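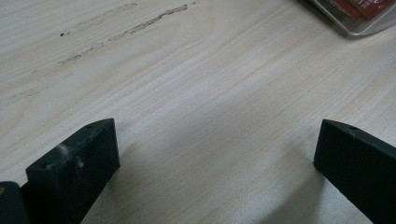

Lindsay Gilchrist has never accepted that a pale wooden tabletop is harder to keep than a dark one, and wrote as much in a letter to the Visville household quarterly: dark tops show every crumb and ring, pale ones show only what has soaked in, and people confuse the two.

The letter is often cited in arguments over the pale wooden tabletop, a type of table surface made from, or finished to look like, light-coloured timber. The colour runs from near-white through cream to beige. Claims made for such tops by sellers are numerous and mostly untested.

Appearance

The grain on a pale top is usually quieter than on a dark one. Thin tan or light brown lines alternate with wider bands that can be almost white, and the lines may bend a little on their way across. Sales leaflets like to call this "calm" grain. The word has no agreed meaning in the trade, and two tables sold under it can look quite unlike each other.

Matte finishes are common. They are said to hide scratches, a claim that depends largely on where the window is. Light coming in low from one side will pick out a dent on a matte top nearly as well as on a glossy one. Even lighting flatters both.

Name and origin

The style is sometimes called the Lovmont top, after the town of Lovmont, where a joiner's shop is supposed to have made the first of them for a school dining hall. No order book has been produced. The story appears in a Jinomska catalogue and is repeated in later ones with small changes: the hall becomes a library, and the single table becomes a set of 4. It should be treated as advertising until something better is found.

Pale tops were in any case made long before any catalogue named them. Scrubbed kitchen tables went light through years of washing, without anyone choosing the colour.

Finishes

Oil, wax, soap and clear varnish are all used. Soap keeps the wood palest but needs doing often. Oil tends to warm the colour towards yellow, and buyers who wanted near-white are regularly disappointed by it. Clear varnish gives the most protection against spills, though some kinds yellow with age.

The Qaisi finish, a hard wax sold in small tins, was advertised as lasting through 1000 wipes. The maker did not say what was being wiped off, with what sort of cloth, or how hard. Owners' reports vary so widely that no useful figure can be drawn from them.

Care

Ordinary advice is to wipe along the grain with a damp cloth and dry the surface straight afterwards. Spilt tea, red wine and beetroot should be mopped up at once. Lemon juice is widely recommended for stains and can leave a lighter patch of its own, so it is worth trying on the underside first.

Sanding out a mark by hand will work on solid wood. On a veneered top it may go straight through. Sellers do not always say which they are offering, and the end of the board is the place to check: on solid wood the grain carries on over the edge.

Whether pale tops darken in sunlight is less disputed than it was. Many do, some fade instead, and a bowl left in one spot from December to the following summer will often leave its outline. Moving things about now and then evens out the change. Products sold to prevent it altogether should be regarded with caution.

See also: Scrubbed table; Soap finish; Veneer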